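Come spend a season with our home recipe project

Are you someone who cooks from memory? Does your family have a soup, a dumpling or a pickle that has never been written down? We would love to meet you!

The Demik Kitchen Archive is looking for 24 home cooks to take part in our second round of recipe recording, starting in December. Last time we wrote down 256 dishes, from weekday noodles to a wedding cake that takes three days, and we had a wonderful time doing it.
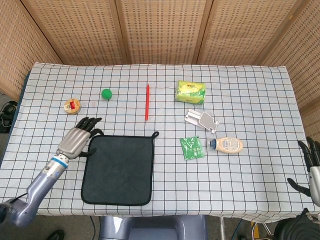

You don't need any training, and you don't need to be a fancy cook. Junhao Yin joined our first round with just one dish, his grandmother's braised eggplant, and ended up giving us 17 – most of them remembered on the bus ride over.

What you'll do

Come to five afternoon sessions, each starting at 2 p.m. and lasting up to three hours.

Cook one dish per session while Yulan Hou, our recipe editor, writes down the steps and weighs the "little bit of this" and "handful of that."

Taste what the other cooks have made, and take leftovers home (bring boxes!).

Read over your written recipes and fix anything we got wrong. A dark towel of your own is handy too, as chili oil and soy sauce show up on everything. 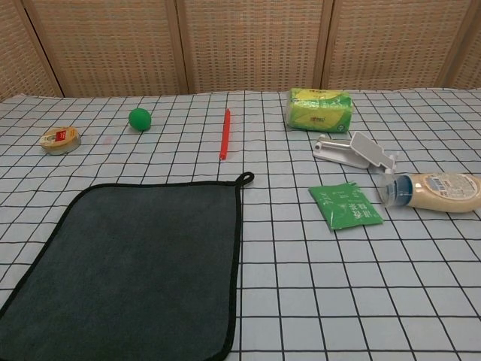
What you'll get

We pay for all your ingredients and your bus or train fare. Every cook gets two printed copies of the finished book, with their name next to their recipes. You keep the right to use your recipes any way you like.

Who can join

Anyone 18 or older. All kinds of cooking are welcome, and we'd especially like to hear from people who bake bread or make preserves. If you're more at ease in Mandarin, Huiling Yin can help at every session.

How to sign up

Send a short note to Aiguo Shi at the Demik front desk with your name, a phone number and one dish you'd like to cook. A few lines is plenty – we'll call you back for a chat.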